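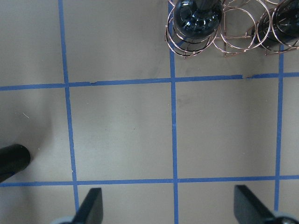 Mitspielerinnen und Mitspieler für unsere Testabende gesucht

Wir vom kleinen Brettspielverlag Orketti sitzen seit dem Frühjahr an unserem neuen Spiel Wetalbridge, und langsam kennen wir es selbst viel zu gut. Deshalb suchen wir für den Winter 25 Leute, die mit frischem Blick an den Tisch kommen und uns ganz offen erzählen, wo es hakt, wo es sich zieht und wo sie am liebsten noch eine Runde drangehängt hätten.

Ihr müsst keine Vielspieler sein! Wer zuletzt als Kind gewürfelt hat, ist uns genauso lieb wie jemand, der daheim ein ganzes Regal voller Schachteln hütet — schön wäre nur, wenn ihr gern Regeln lest, denn an der Anleitung feilen wir noch kräftig.
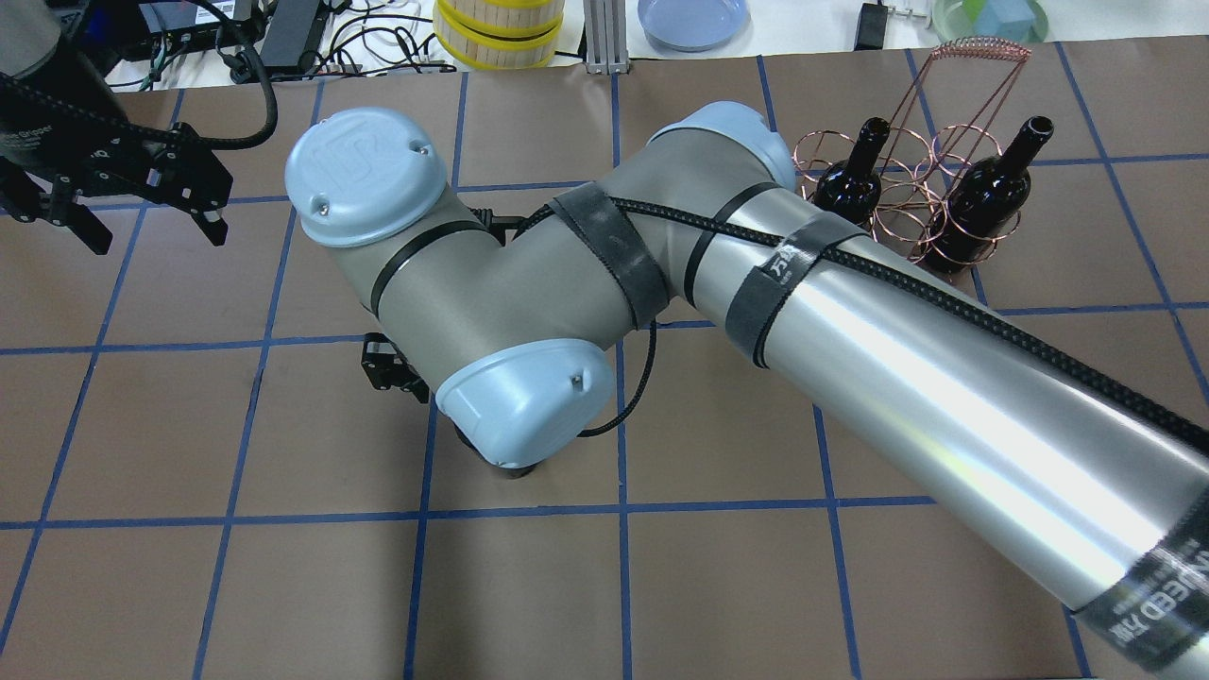

Ein Abend dauert drei Stunden, mit Pause und Suppe (auf Wunsch vegetarisch). Als Dankeschön bekommt ihr 25 Euro und im kommenden Jahr ein fertiges Exemplar, dazu auf Wunsch euren Namen im Regelheft. Mitmachen könnt ihr ab 16 Jahren, einzeln oder zu zweit, und wer mag, darf im Februar auch beim Nachfolger Bedgate dabei sein.

Schreibt uns bitte bis zum 30. Oktober 2020 ein paar Zeilen über das Kontaktformular, gern mit eurem Lieblingsspiel und den Wochentagen, an denen ihr Zeit habt. Wir antworten allen, auch wenn es manchmal ein paar Tage dauert.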